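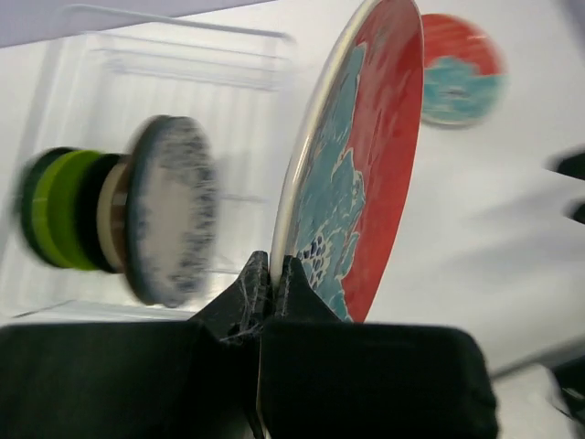

# Plates for the long table: Plirndale kitchen swaps its white stacks for a mixed lot

July 16, 2020

If you have eaten at the Plirndale community kitchen any time in the past few years, you know the plates. White, heavy, chipped at the rim, and so alike that half the room walked off with somebody else's dinner. They are on their way out, and what is replacing them is a delight!

The kitchen asked households to give up the plates they liked but never used — the last survivors of a wedding set, the ones bought on a trip and then kept in a cupboard. The appeal went up in December with a target of 100. By the time the shelf in the hallway was cleared last week there were 192, and more boxes were promised from the Imska side of the valley.

The first to be sorted include red and turquoise plates that everybody in the kitchen seems to want for themselves. The painting is big and loose, with teal running up against the red in a wavy line and a little cluster of navy dots that one helper reads as grapes and another as seeds. They come in more than one size, so there is something for a slice of cake as well as for supper.

"I keep picking that pattern up just to look at it," said Hermine Thaler, who is running the sorting. "You put soup bread on it and the bread looks better."

Sorting happens on the white table next to the rack. Each plate is looked over for cracks, gets a fingertip run along the rim, and then goes into the rack on its edge. Chipped ones are set aside for Yhon Rengifo, who wants them for a mosaic by the back steps and has already drawn it out in chalk. 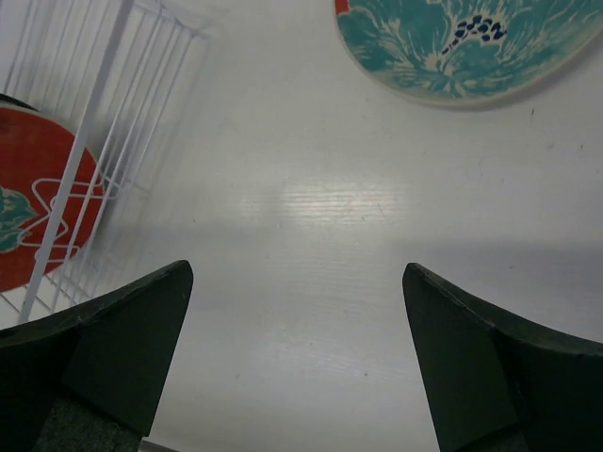 *Teal petals and navy spots on the sorting table, with the white wire rack to the left.*

The old way of storing plates was one tall pile, and getting at the bottom of it took two people. Rengifo talked the kitchen into upright racks after seeing them used at the Nägeli bakery, and he is right, they are so much nicer. You can see every pattern from the side and pull out the one you want. Three racks are in place now and the shelf has room for a few more.

What makes it fun is how little any of it matches. A bright lime-green plate has ended up beside a speckled dark green one, and a navy-rimmed plate full of drawn flowers and leaves stands next to the teal and coral. Thaler tried grouping them by color for a morning and gave up happily — they look better jumbled.

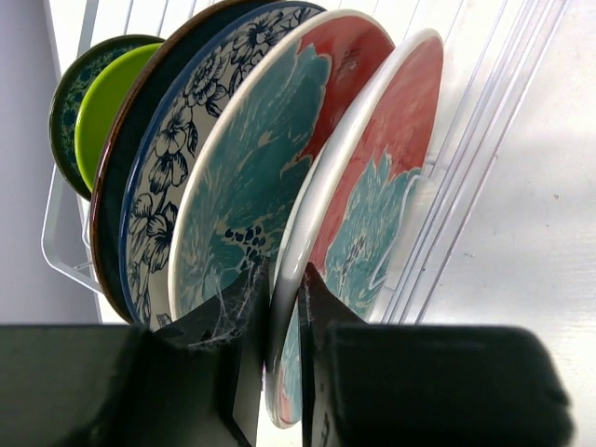
*Six in the rack, from speckled dark green and plain lime to blue flowers and big teal petals.*

The new plates get their first outing at the Trasell supper, served at the long table in sittings of 12 so that everyone has elbow room. Guests choose their own plate from the rack on the way in. Bowls are the next thing on the wish list, any color, deep ones especially. Drop them in the hallway on weekday mornings, wrapped in newspaper if you have it, and please keep lids and saucers separate.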